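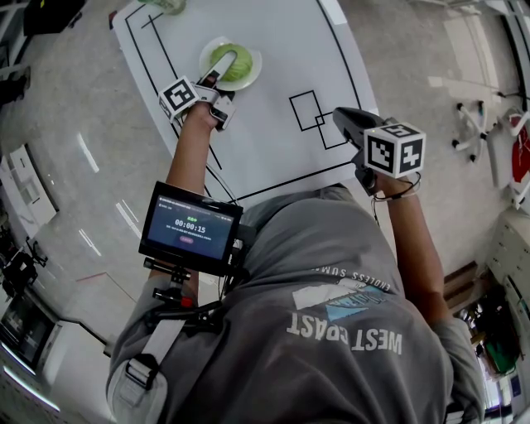

If you have walked past the old Illine shoe store since school started and wondered why it smells like soup, I have your answer. The Cullo Kitchen opened in there in September, and I spent a very happy afternoon hanging around it with my notebook and an empty stomach. It's a shared community kitchen with a produce counter up front, so you can buy your vegetables, borrow a knife and a pot, and cook right there if your own kitchen is tiny (mine is, I chop things on top of the microwave). Cabbage is the thing at the moment. One of the pale green heads, or it may have been a lettuce, I'm bad at this, was sitting on a round white plate on a white table, and I wanted to take it home on the spot. The leaves had those big clear veins running through them, which my grandmother always looked for when she was picking one out for rolls.

The kitchen is run by Ko, the same small food co-op that does the egg stand by the post office. They raised $3467 over the summer, mostly from a bake sale and a very long yard sale, and the money went to two used stoves, a sink deep enough to bathe a dog in, and a lot of shelving. The walls are still shoe-store beige. I was told paint is coming, but the stoves came first and I can't argue with that.

A spot at a stove costs $3 an hour, and that covers oil, salt and whatever is in the spice drawer. The spice drawer is better than mine. You bring your own containers for leftovers, or you can buy a jar at the counter, though they were down to the really big ones when I was there. Knives stay in the building. Aprons too, please, they've already lost a few.

Most of the vegetables come from Hidorance, the farm out past the reservoir, and the delivery gets in at 7 in the morning. Go early if you want greens! By the time I wandered in after lunch there were plenty of onions and beets left but the chard was gone, and a woman ahead of me in line was pretty upset about the chard. Hidorance says it will send more next month, along with squash and the first of the leeks.

The big news for October is a soup supper. They're planning 200 bowls, cabbage and white bean, with bread from the ovens at the middle school. There are 60 seats inside, so it'll go in shifts, and there will be tables out on the sidewalk if the weather is decent. Tickets are at the counter, cash only for now (the card reader is on order). Kids under five eat free, and there's a version without the sausage if you ask when you buy.

I ended up going home with a head of cabbage, two onions and a bag of beets I have no plan for. The cabbage got fried with butter and caraway that same night and I ate it standing up. The beets are still in the fridge, so if anyone has a recipe that doesn't turn the whole kitchen pink, please leave it in the comments.

The Cullo Kitchen is open 7 a.m. to 6 p.m., closed Mondays. Use the side door, the front one sticks.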